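The Small Sink

When Gemma Pilkington moved her workroom into the back of the old MacLeish building, the first thing she bought was a sink. The desk came later, and so did the shelves. She had spent 11 years fitting bathrooms for other people, and she knew what she wanted: a white rectangular basin, small enough to leave counter space and square enough to wipe out in one pass.

"People put the money into the tub," she says. "Then they use the sink ten times a day and complain about it."

The bathroom sink is getting more attention than it used to. At Drisow, a supply house on the edge of town, the floor display holds 106 basins, and the manager, Marion Urquhart, moves them every April so that regular customers have to look at them again. The least expensive is a plain oval. The most expensive is a stone trough with a price tag of $2,198, and it has been in the same spot by the window for three years. Most of what she sells costs less than $400.

Urquhart's advice starts with a tape measure. A sink that looks modest in a showroom can fill a bathroom at home, and the faucet takes room of its own. She asks customers to bring three numbers: the width of the counter, the depth of the counter, and the distance from the counter to whatever the door hits when it opens. About half of them come back with the numbers. The rest guess, and some of those come back with the sink.

The shape matters most when something has to be cleaned in it. A rounded bowl sends the water to the drain quickly, but a bar of soap or a child's bath toy slides to the middle and stays there. A flat-bottomed rectangle gives you somewhere to set things down. It also needs a proper slope under the finish, and cheap ones skimp on that. Pilkington pours a cup of water into every floor model she is thinking of buying -- she asks first -- and watches the corners.

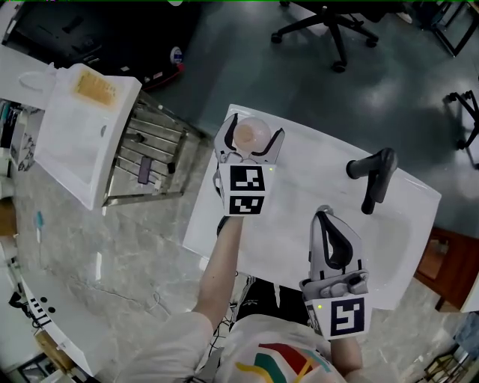 How often should a bathroom sink be cleaned? Once a week is enough for most households, with a quick rinse at night if anyone shaves or uses a lot of toothpaste.

For the weekly cleaning, Pilkington uses dish soap, warm water and a soft sponge. She starts at the back of the faucet, where the base meets the rim, and works down into the bowl. An old toothbrush gets into the seam around the drain. Scouring powder stays in the cupboard. It takes the shine off a glazed surface a little at a time, and after a year or two the dull patches hold on to dirt.

Dark faucets need more care than chrome. Hard water leaves pale spots on them, and vinegar can damage the coating. Both women say the same thing: dry it with a cloth after the last use of the day. Urquhart sells a finish protector by Bullov for customers who won't do that. She keeps a cloth on a hook at home.

Storage is the other half of the job. The counter beside a small sink fills up fast, with toothbrushes, a phone, a charger and its cable. A towel rack on the side of the vanity keeps towels off the rim. Pilkington put in a Flokmont rail with two bars, one for hands and one for whatever has been washed and needs to drip.

Her own basin cost $469 with the drain and the trap, and she installed it in an afternoon. The supply line leaked at the first try. She took it apart, found a bit of grit on the washer, and put it back together before supper.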